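The trial period for the Omus ran seventy days, and by the second Saturday I had stopped apologizing to it.

Hunel rents them by the week. The brochure called mine a household associate, and the household it was associating with was me, a beige armchair and more sandals than one person can defend. I had picked the Tidy plan, 134 dollars, over the Tidy Plus, which included folding and something called gentle reminders. I get those from my mother for free.

So I said, "Shoe rack, please," in the voice I use for dentists, and it went to work.
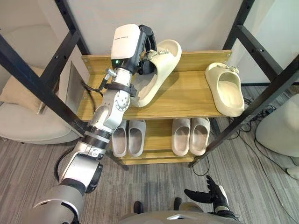
Wood, screws, black metal and a great deal of machine.

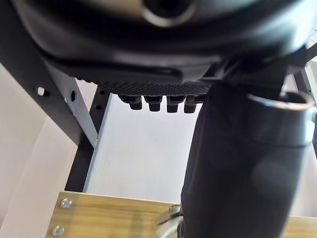 It was very careful. It handled a cream slide with studs on the strap as if the thing had been willed to it. I stood there in my socks for 33 minutes, feeling like a guest, and then I called the Hunel support line to ask if it was supposed to be this slow.

Unnithan, on the line, wanted to know which speed I had it on, and said most customers left it at Considerate and then called to complain. There was also Brisk, but Brisk voided the part of the agreement that covered lamps.

"I only have one lamp," I said.

Then I might like to think about how I felt about the lamp, Unnithan said, and did I want to hear about Tidy Plus while I was deciding?

I looked over at the lamp. It had come from my ex, along with the Trerkik coffee maker that only did half cups.

"Tell me about Brisk," I said.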